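Losgate Small Table Linens — progress report, period ending October

Quick one this time, sorry, we are mid-packing for the Hong order. Full spreadsheet comes separately.

Where we are against plan. Target was 500 finished pieces by end of period. We have finished the first 200 and another 100 are cut and waiting on borders. So behind. Main cause is yarn. The Trolitz mill changed its dye lots in August and two deliveries came in visibly off from each other, so we sent the second one back. Replacement took most of a month. We are now ordering a full season in one lot, which ties up more cash but I don't want to go through that again.

Training. Eight new weavers started, six still with us. One left for full time work, one moved away. The evening group is doing better than the daytime group, mostly down to bus times. Asking if we can shift part of the daytime teaching budget to evenings, see line 7 in the spreadsheet. No change to the total.

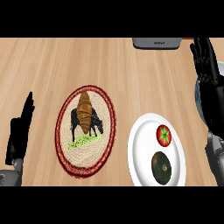 Sales. Hong took a first order of 40 sets and has asked for prices on a bigger one for spring. Wustulell still deciding. Their buyer liked the samples but wants a lower price per set, and at that price we'd be paying the weavers less than we promised you in the application. Told them no. We offered a smaller set instead — waiting to hear.

Market stall was slow. Rained out twice, and the third time we were put behind the food trucks. Will not rebook for winter, the fee goes to postage instead.

Equipment. Second loom is repaired and running. The steam press is still borrowed and the owner wants it back by January. Quotes for a used one attached. The cheapest has no warrenty, the middle one looks best to me.

Money. Underspent on travel, overspent on yarn (see above), rest on track. Still missing two receipts from the spring, chasing.

Next period: finish the remaining pieces, get a yes or no out of Wustulell, start the second training group, and fix the care labels, wich have the wrong wash temperature on them.

Need from you: OK on the budget shift, and a decision on the press before the holidays if at all possible.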